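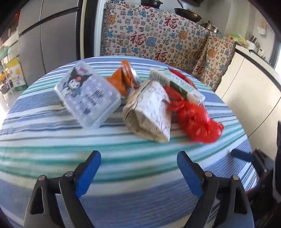 Ticket: hand-held gripper, width reading sticks near closed
Site: Stallham
Status: Open (reopened 19 September 2026)
Opened by: Clodagh Flanagan
Assigned to: Gamage support desk

Summary
The finger width reading freezes when the gripper closes on anything soft. The fingers keep moving. The log says they don't. Hard objects are mostly fine.

Steps to repeat
Set up on the round table with the striped cloth. Close slowly on the red plastic bag, hold, open. Do the same with the white paper bag and then the clear plastic box. With the red bag, the width value stops changing well before the blue pads meet and stays there until the gripper is almost fully open again.

Tried so far
Restarted the logger. No change.
Ran the zero routine from the Zornance manual, twice. No change either time.
Swapped the cable. It looked fixed for 5 grasps, then it came back.
Wiped the pads and checked the pins at the finger joints for play. Couldn't feel any.

Reply from support
Thanks for the report. This matches a known issue with low light, where the software loses track of the fingers. Please add a lamp, update to the current Tolasden build and retest. We are closing this for now.

Reopened, C. Flanagan
I don't buy the lighting answer. If the software were losing the fingers in poor light, I'd expect it to lose them on the plastic box as well, on the same table with the same lamp. It doesn't. I added the lamp anyway and installed the build. Then I ran 50 grasps on the red bag and the reading froze again, same as before. I stopped writing them down one by one after that because the log has them all.

The release note for that build says "improved width stability." Improved from what? I'd like to see the test that line is based on, and whether it used anything softer than a block.

My guess, and it is a guess, is that the filter treats a slow close on something squashy as noise and throws it out. A paper bag gives a little and the value lags. The plastic bag gives a lot and the value stops. If there is a setting for this I can't find it in the manual.

One more thing. We replay these logs on the arm. A frozen width followed by a jump means the arm's fingers snap when they should be easing. I've pulled replay for every soft object until this is sorted, and I'd ask that the ticket be marked as a safety matter and not a data quality one.

Reply from support
Priority raised. Could you send the raw width log with the filter bypassed? The switch is under Service, page 2.

C. Flanagan
Sent. Please don't close this again before someone has read it.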